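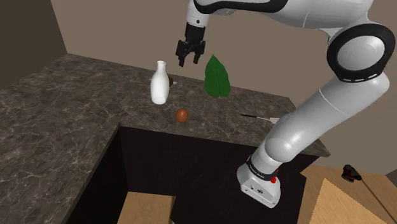 Running the simulated counter demonstration at an open day

Home Guides Visits Downloads Contact
Search this site Enter keyword Go

Last revised August 12, 2022

This guide covers the egg pick on the marble counter, as given to visitors at the Goltano open days in the Fairclough building. It assumes Paltilance is already installed on the demonstration computer and that the operator has worked through the basic jogging guide. The physical cell next door is covered separately.

The demonstration takes 16 minutes with questions. Groups should be limited to 6 visitors, the number that can see the second screen without standing behind the operator's chair.

What you need

– The demonstration computer, with a wired mouse and keyboard
– A second display at standing height, facing the visitors
– The scene named Tomar, from the visits folder
– The egg pick programme from the same folder
– The printed sheet of joint names

A game controller can be used for jogging if the operator prefers one. Visitors will ask to hold it, so decide beforehand whether they may.

Step 1. Load the scene

Open Paltilance, choose Open scene and select Tomar. The counter, the arm and the loose objects load together. Wait until the physics indicator changes from amber to green before touching anything. On the demonstration computer this can take a while after a cold start, and the scene will look complete well before it is ready.

If an object drops through the marble on loading, close the scene without saving and open it again. Do not drag the object back by hand. Its collision shape has usually failed to load and it will fall again at the first contact.

Set the time step to 5 milliseconds. A longer step runs more smoothly on the second display but lets the egg creep between the fingers.

Step 2. Check the objects

The target is the brown egg lying by itself on the marble in front of the milk bottle. Confirm that it has settled and that its velocity reads zero in the object panel. The small round brown object tucked behind the bottle is not part of the pick and should be left where it is. It gives the operator something to point at when the conversation turns to occlusion.

The green leaf stands close to the gripper on the right of the bottle. It is a rigid body in this scene, so an arm that brushes it will push it over as a single piece. The black-handled utensil with the flat white blade lies further along, near the front edge of the counter and close to the sloping link of the arm. Check the clearance there whenever the start pose has been edited.

Mass and friction are held in the object panel. The egg should have the values below. Earlier copies of the scene used a heavier egg, and the grip force in the programme was raised to suit it. Mixing the old programme with the new scene gives a pick that looks right but reports far too much force.

Egg mass: 0.06 kg
Egg to finger friction: 0.8
Egg to marble friction: 0.4
Restitution: 0

Step 3. Set the start pose

Load the pose named Ready. The gripper should hang over the counter with both fingers pointing down and a narrow gap between them. The fingers open fully only when the programme starts.

Read the joint values on the screen against the printed sheet. If any joint differs by more than a degree, load the pose again. Do not correct it with the jog buttons. Small errors at the shoulder become large ones at the fingertips, and the egg is a poor shape for testing this in front of visitors.

The red button on the front of the base is part of the model and does nothing when clicked. Use the Stop control in the Paltilance toolbar. Operators who also work in the physical cell should practise this once before the doors open – the habit of reaching for the red button is strong.

Step 4. Choose the view

Use the camera preset named Counter. It keeps the base of the arm, the gripper and the loose objects visible together. The close preset, Fingers, is better for the grasp itself but disorientating if it comes first.

Hide the object panel and the log from the visitors' display. Leave them visible on the operator's screen. Turn off automatic camera following, which swings the view round whenever the wrist rotates.

Step 5. Dry run

Run the programme once at full speed with no visitors in the room. Watch the log for these lines in order:

OPEN GRIPPER
APPROACH
DESCEND
CLOSE ON CONTACT
LIFT
TRANSFER
LOWER
RELEASE
RETREAT

CLOSE ON CONTACT should be followed by a force reading for each finger. The two readings should be nearly equal. If one finger reports contact much earlier than the other, the gripper is off centre and the egg will be rolled before it is gripped. Adjust the approach point sideways in small steps and run again.

When the run finishes, choose Reset scene. Resetting the arm alone leaves the egg at the release point, and the next run will close on nothing.

Step 6. Give the demonstration

Begin with the programme paused. State that the arm and the counter are simulated, and that the same programme format is used in the physical cell. Name the base, elbow, wrist and gripper, moving the pointer to each. The black ring at the elbow is an easy landmark for visitors who lose track of which joint is under discussion.

Start the run at half speed in the Counter view. Stay silent through the approach. Pause after DESCEND and ask where the fingers ought to close. Most groups will suggest the widest part of the egg, and this is what the programme does.

Switch to Fingers, resume, and pause again after CLOSE ON CONTACT. Show the ridged pads at the fingertips and explain that in this model the ridges are for appearance only. The contact calculation uses a flat pad with a friction value. Engineers visiting from other sites tend to ask about this, and it is better raised early.

Return to Counter for the lift and transfer. The release point is on the left-hand wing of the counter. After RETREAT, reset and run the whole cycle again at full speed without comment.

Step 7. Show a failure

One deliberate failure is worth including if time allows. Change the egg to finger friction from 0.8 to 0.1 and run again. The fingers should close and the egg should slip during the lift. Restore the value before continuing, then reset the scene.

Do not demonstrate a collision with the milk bottle. The contact between the bottle and the thin white piece beneath it is unstable in the current release and the bottle can shoot upwards. This is logged as issue 549.

Faults during a session

Egg jitters on the marble before the run. Check the time step. If it is correct, reset the scene and allow it to settle.

Arm stops in mid-air with a reach warning. The approach point has been moved too far back. Reload the programme from the visits folder.

Second display freezes. Unplug the display cable and plug it in again. The simulation carries on in the background, so pause it first.

Leaf falls over during the transfer. The retreat height has been lowered. Restore it to the saved value, and do not move the leaf to make room.

Closing down

Export the log if anything unusual occurred and save it in the visits folder with the session time in the file name. Close the scene and answer No when asked to save changes. Sign out of Paltilance before switching off, or the licence remains held and the next operator cannot open the scene.

The January release changed the location of the camera presets. On a computer still running the older version they are in the View menu, under Stored positions.

We use cookies to remember your settings and to count visits to these pages. Accept Manage settings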